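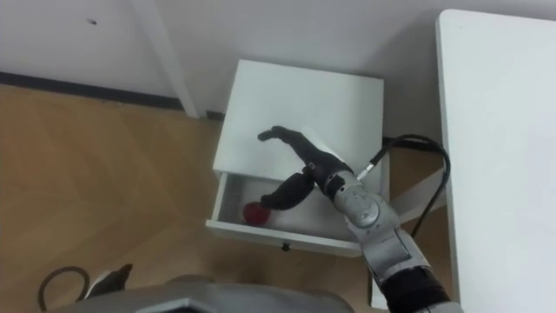
July, evening

We finished the drawer runs today. I am tired, but I want to write it down before I mix up the numbers.

Tamara's idea was simple to say. Until now the policy was trained on whole tasks, from first movement to last. She wanted to cut each demonstration at the moment when the hand comes over the open drawer, and to train the last part separately, with more weight on the thumb. I was against it. I thought the join between the two parts would be visible and the arm would hesitate there.

It does hesitate, a little. But with 600 demonstrations cut her way we reach 68 per cent on the red object, and the old method needed 4000 for nearly the same. I checked the log twice, then I asked Hubert to check it, and he found the same figure.

The failures are more interesting to me. Most of them come when the object lies close to the left wall of the drawer. The long fingers stay too flat over the top of the nightstand and only the thumb goes down, so there is nothing for it to press against. I don't know yet if this is the data or our reward for keeping distance from the edge. Hubert believes it is the reward. I would like to remove it for one night and see.

Sowa (our name for the planner) crashed 4 times, always on loading, never in a run. I wrote to Urnosia about it again.

Tamara wants to send the result to the Flullcombe workshop. I said we must first try a second drawer, a deeper one, and other objects too. She was not pleased, but she agreed to wait until I have done it.

Tomorrow: change the edge term, copy the logs to Nastgate, buy coffee.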